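Wendgate spending records portal: has anyone got the download to work?

Forum: Local Government and Open Records
9 replies

marisol_llanos
The county put its contract records online in June and I have been trying to use them for a piece on road maintenance. Search by vendor works. The bulk download does not. I ask for the full list and get a file with 877 rows, and I know there are more contracts than that because I can find ones by search that are missing from the file. Is there a limit, or am I doing something wrong?

efe_s
There is a limit, but it is on the date range. If you leave the dates blank it only gives you the current fiscal year. Put in a start date by hand and try again.

marisol_llanos
Tried it. More rows now, thanks. The amendments are still not in there. Norken got a paving contract that was amended 2 times and the file only has the original amount.

gcabrera
Amendments are a separate table. You need the contract number to match them up. The clerk's office uses a dash in one table and a slash in the other, so a plain match fails. Replace one with the other first.

FJara
This is why I still file a written request for everything. The portal is a press release with a search box. You get what they feel like posting.

efe_s
I don't agree with that. A written request took me 8 weeks last year and what came back was scanned paper. I can find a vendor's payments on the portal in a minute.

FJara
You can find the payments they entered. Who checks it against the ledger? Look up Sellusier. They have done the county's payroll software for years and there is one contract listed.

gcabrera
Sellusier is listed under the parent department, not under Finance. Search the vendor name with the department field empty. I get over 9 entries that way. Fidel is right that there is no outside check, though. The auditor reviews the ledger and does not look at the portal.

naa_odoi
I used to work in purchasing (different county, same software). Departments enter their own contracts and nothing is posted until somebody in the department marks it final. If a contract is missing, email the department and ask for its status. Ask for the contract number too. They usually answer that faster than a formal request, and if they don't, you have something specific to put in the formal request.

marisol_llanos
That helps. I fixed the dashes and the Norken amendments match now. I will email Public Works about the ones still missing and post the list when I have it. Fidel, I may file a request as well, so if you have wording that worked for you please send it.

FJara
Sent you a message. Keep a copy of the file you downloaded, with the date in the name. Rows get changed and there is no history.

naa_odoi
Agree with Fidel on that one.

Attachment from naa_odoi:

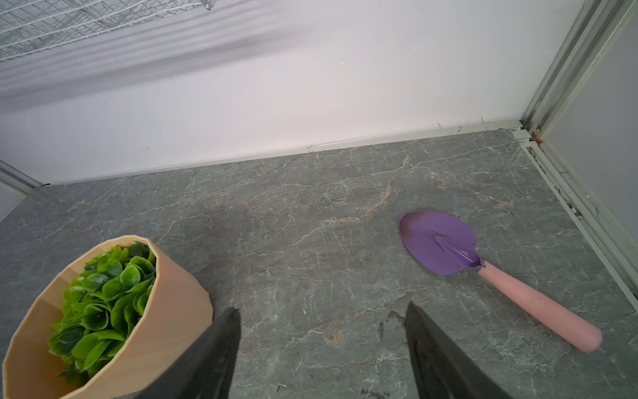

Purple trowel and the planter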